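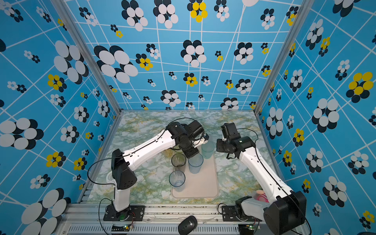

Plidstead Site Services
Drinkware Station: Safety and Condition Checklist
Form 1182
Location: Appiah Room, tabletop station
Date of inspection: 30/04/2019

This checklist covers the cups, the serving tray, the tabletop and the surfaces next to them. Each item is marked Pass, Action or Not applicable. A comment is required wherever Action is entered and may be added elsewhere.

Part A. Tabletop and surroundings

1. Tabletop surface free of cracks, chips and raised edges
Result: Pass
Comment: The marble pattern, with its green and yellow veining, makes light stains hard to see. The surface should be checked by hand as well as by eye.

2. Front rail clean and free of sharp points
Result: Action
Comment: The rail is scuffed and has dark marks along it. No sharp points were felt. The marks did not come off with a damp cloth. To be cleaned with the Drenduda surface cleaner already approved for this room and looked at again at the next visit.

3. Ventilation grille below the front rail not blocked
Result: Pass
Comment: Paper towels and packaging are not to be stored against the grille at any time.

4. Corner posts firm
Result: Pass
Comment: Both rear posts were tested by hand. No movement.

5. Wall covering attached and wipeable
Result: Pass
Comment: The blue flowered covering was checked along the lower edges, where splashes are most likely. No lifting was found on the back or side walls.

Part B. Tray and cups

6. Tray sits flat, corners undamaged
Result: Pass
Comment: The rounded corners are in good order. The tray does not rock when pressed at any corner. It should stay well inside the edges of the table when loaded.

7. Cups stand upright on the tray, with none overhanging the edge
Result: Pass
Comment: The full set of twelve stands on the tray in four rows of three. This remains the preferred arrangement.

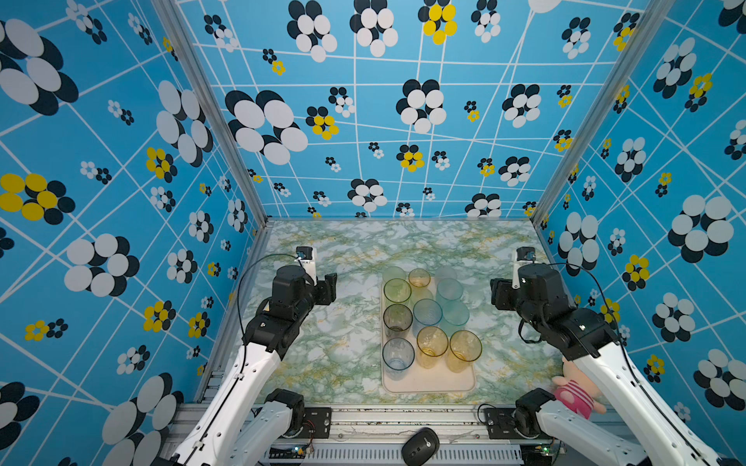 Staff are reminded that the palest cups are difficult to see against the tray, especially toward the back. They should be set down first, and the amber and teal ones placed after them. A hand reaching over the front row is more likely to knock a clear cup than a tinted one. Stacking is not allowed on the loaded tray.

8. Rims smooth, with no chips or cracks
Result: Action
Comment: Every rim was checked by running a gloved finger around it. 2 cups had a rough spot on the rim and are to be taken out of service. Replacements have been requested from Brolline. Color is not important, but the height should match.

9. Insides free of film, scale and residue
Result: Pass
Comment: The darker tints should be held up to the light, as film does not show in them otherwise. This was noted in January and the practice is now being followed.

Part C. Cleaning materials and handling

10. Sponges kept apart from clean cups
Result: Action
Comment: See the notes below.

11. Tray clear before cups are returned to it
Result: Pass
Comment: The tray is to be wiped and left to dry before it is loaded.

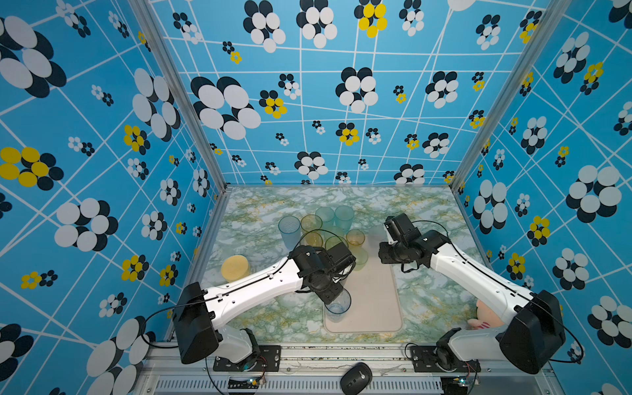
Notes and follow-up
Entered by Matúš Vlček, Site Inspector

Item 10 is marked Action on account of where the sponge is put down between uses. A round yellow sponge-like disc left on the bare tabletop beside the cups may pass residue to the surface and from there to the base of any cup set near it. A holder or a shallow dish is to be provided, and the sponge is to be kept in it whenever cups are out. Porous sponges of this type are to be replaced on the regular schedule even if they look sound.

With regard to cups standing off the tray, this is acceptable while the tray is being cleaned or moved. They should be grouped toward the back of the table, away from the front edge, and returned to the tray promptly. Cups with a textured base, such as the light blue one, need extra attention in washing – residue tends to collect in the ripples.

Of the 11 items checked, eight passed and three require action. The rail and the sponge holder are assigned to the room supervisor. The cup replacements remain with Site Services until delivery.

Room supervisor signature: ____________
Inspector signature: M. Vlček
Copies: room file (2)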